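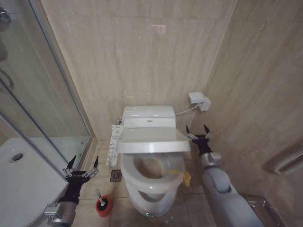
Figure 4. Head camera view during the rim wiping task. Both grippers clear of the toilet, seat ring down, lid raised, yellow cloth or sponge on the right rim.

April 2020
Chi-keung Chiu, Grulesis

4. Contact planning in small bathrooms

The planner described in Section 3 was written for kitchens. Long worktops, plenty of free air above them, few things that hinge. Bathrooms broke most of its assumptions in the first afternoon, and this section covers what we changed and what we left alone.

4.1 Free space

The main trouble is the lid. Once raised it forms a wide flat panel over the bowl, and in Figure 4 it leans forward enough to hide part of what the wrist must pass. The old collision model treated every surface as a box aligned with the room. A tilted lid put in a box that way takes up nearly all the space above the seat, so the planner reported no path and gave up. We now fit the lid as a thin plate with one hinge line and a free angle. The angle is estimated again before each approach, not during it. Estimating it during motion was tried and dropped – the arm covers too much of the lid and the estimate wanders.

The side control panel on the bidet seat gets its own keep-out volume. Pressing a button with an elbow is a failure even if the wiping goes well, so contact there costs the same as contact with the glass. Same rule for the power cord running down from the outlet at the back. Thin white cord against pale tile is close to the worst case for the depth input and we do not trust the segmentation on it. The keep-out there is drawn from outlet to seat as a wide wedge. Crude, but it costs us little reach.

4.2 Perception of shiny surfaces

Three kinds of surface give bad depth in this room: clear glass, chrome, and glossy white ceramic. The shower enclosure is the worst of them. Depth returns come from the tray behind the glass, so the map says the left arm may pass straight through. We find the metal rails instead, which are easier, and fill a plane between them. Reflections of the room on the glass are masked with the same plane. Where only one rail is found, the planner takes the larger of the two possible volumes.

For the tank and lid we use colour edges and ignore depth inside the outline. The marble-effect tiles helped less than hoped. Their veining is soft and the feature matcher built by Stamenport finds few stable points on it; the floor grout grid is much better and is now the main source for base alignment. The square floor drain is kept as a landmark when in view.

4.3 Two arms, one narrow gap

The right arm wipes, the left arm waits. Where it waits turns out to matter. In the kitchen version the idle arm was folded close to the body, and here that put its forearm in the way of the head camera whenever the robot leaned in. We moved the wait pose forward and left, over the floor between toilet and shower, with the gripper open. The toilet brush and its holder stand in that area so the pose carries a minimum height, taken from the top of the brush handle. If the brush is missing from the map the minimum height stays as it was last set.

Grasping the cloth is planned as a pinch from the outer side of the rim. The part hanging down the outside of the bowl is the target – the part over the seat is often too flat for the fingertips to get under. Grasp candidates are scored on finger clearance to the lid first and on cloth area second. The other order gave nicer grasps and more knocked lids.

4.4 Settings and timing

All runs used the Bech scheduler with a planning limit of 900 ms per segment. Sampling was capped at 2000 nodes for each arm. Raising the cap did not give shorter paths in this room, only later ones. A full wipe is split into 11 segments, and the planner may stop between any two of them if the lid angle has changed. Replanning starts from the current pose, without going back to the wait pose first.

The same settings file was used for the Prornevstead rooms with no tuning between rooms. Differences in tap and valve position were handled by the map alone. One weakness remains: the seat ring is assumed to be fully down. A half raised ring is read as part of the lid and the plate fit then fails, usualy with a very odd angle. A check on the fitted angle catches this and halts the arm, but does not recover. Recovery is left to the work planned for June.

Contact: Chi-keung Chiu, Grulesis | © 2020 the author | Back to top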